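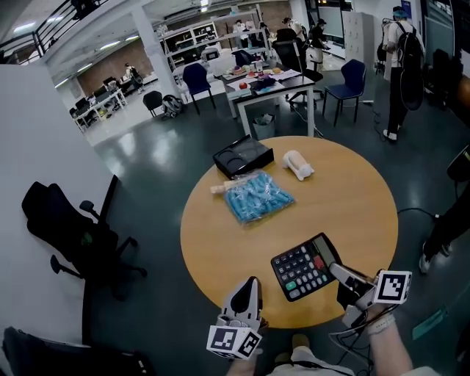 Slide 2. The Pirwood fault log says 43 drops in 3,925 grasps. I don't buy it. Take the calculator, held by its edge and tilted up off the table: if it slips an inch and stays in the fingers, the log says "held." Musa Eze wants slips counted. So do I.
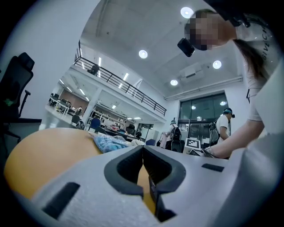
Did the January patch fix it? We can't tell. It changed the alarm limit, so fewer alarms proves nothing. Pause here.

Recent talks
Zender: who resets the e-stop?
Masanja brake failure

Comments
Naomi Mushi: Same alarm trick at our plant.
Liesl Kälin: Slides please?

This site uses cookies. OK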